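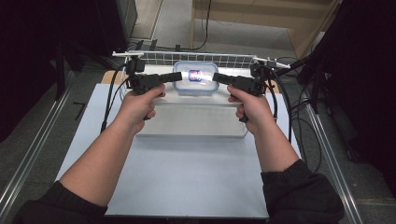 带蓝边盖子的透明盒，放在白色台子上。

1/ 《Conholm 素描集》到手两周了，今天把最后一章翻完，开一串说说这本书。先讲结论：值得买，但第二版的纸换过，下单之前看清楚是哪一版。

2/ 先交代背景。Conholm 是 Mislow 那套奇幻小说里的港口城，小说我读过两遍。画册收的是插图底稿，大部分是铅笔和墨水，彩图集中在后面三分之一。没读过小说也能看，只是图注里的地名会有点陌生。

3/ 出版方是 Plattner，首印 3,856 本，带函套。第二版 2,631 本，没有函套，版权页上日期写的是 11 月。我手里是第二版，编号印在最后一页右下角，字很小。

4/ 纸。首印用的是偏黄的粗面纸，第二版换成白一点的，表面更滑。铅笔稿在滑纸上略微发灰，排线密的地方会糊成一片，尤其是钟楼那几张。墨水稿没有影响，线条甚至更利落。

5/ 装订是锁线，可以摊平。跨页大图中缝损失不大，城门那张全景从左到右能连起来看。不过书脊的胶偏硬，头几次翻开有响声，慢慢压就好。

6/ 内容分 3 部分：城区、地下水道、居民。我最喜欢水道。画家把同一段拱顶画了好几遍，水位一张比一张高，墙上的浮雕一张比一张少，最后只剩一只石手露在水面上。小说里这一段只有半页文字。

7/ 居民部分参差一些。商贩和船工画得很好，衣服上的补丁都不一样，看得出谁是跑远路的。贵族那几页像是赶工，脸型重复，首饰也是同一套挪来挪去。 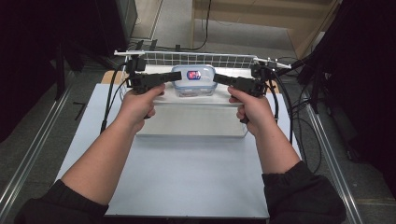
Rika 在下面回复：水道那几张我倒觉得画过头了，小说里写得很克制，画出来反而把气氛说满了。你不觉得最后那只石手太直白吗？

8/ 回一下 Rika。单看那张石手，确实直白。但连着前面几张看，它是从一排完整的浮雕里剩下来的，前面第二张里就能找到它，当时它还托着一盏灯。所以我不觉得是硬加的。书里没有任何文字提示这一点，我第二遍才发现。

9/ 文字部分不多，每章开头一页短文，讲这批稿子是按什么顺序画的。有用的是水道那一篇，里面提到拱顶最初设计成木结构，后来整个推翻重来。可惜木结构的草稿一张都没收。其余两篇基本是客套话，可以跳过。

10/ 错误也记一下。目录里“盐市”和“旧盐市”两个条目的页码对调了。居民部分有一张图注写的是灯匠，画的明显是修船的，手里拿的是捻缝的工具。不影响看，做索引的人会头疼。

11/ 有人私信问拿来跑团合不合适。合适。城区部分附了一张折页地图，街名齐全，比例尺没有，距离要主持人自己定。我打算拿旧盐市做下一次的开场，地下水道留到后面。地图折痕处容易磨白，建议先复印一份再上桌。

12/ 价格。第二版定价 900，我是按定价买的。首印现在二手要高不少，如果你主要想看铅笔稿，多花的钱花在纸上，可以考虑。只想要图和地图的话，第二版够用了。函套我觉得可有可无，抽书的时候很紧，容易蹭到封面的烫银。

13/ 和 Mislow 那套小说的旧版插图比，这本的取向差别很大。旧版喜欢画大场面，塔、军队、火光。这本多数时候画的是墙角、楼梯、排水口，人很小，经常背对着看的人。喜欢哪种看个人口味，我现在更愿意翻这本。

14/ 还没说封面。布面，深灰，正面只压了一枚城徽，书名在书脊上。容易沾毛，家里有猫的注意。

15/ 先写到这里。1/19/22 这天又翻了一遍城区，发现钟楼的指针在每张图里都停在同一个时刻，小说里好像没提过这件事。有谁记得出处的，回在这条下面。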